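Listing Support, Dirovier Land and Ranch
Ticket 324
Status: Pending
Category: Incorrect acreage on published listing

The listing agent for the Marside property reports that the public page shows 99 acres. The recorded survey shows 200 acres, including the creek parcel on the Borkowska side. Price and water rights display correctly.

Tuesday, 9:40 a.m. The listing was compared with the county parcel record. The property consists of two tax parcels, and only the first was attached when the listing was renewed. 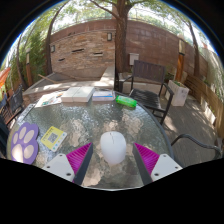
White mouse and paw-print pad on the glass patio table.

Tuesday, 11:15 a.m. The second parcel was attached and the page republished. Acreage now reads correctly on the main site. The Dekham partner site still shows the earlier figure. Partner updates may take up to 6 hours.

Action required: The agent is asked to review the boundary map and confirm that the creek parcel is included. Printed brochures must be ordered again by the listing office.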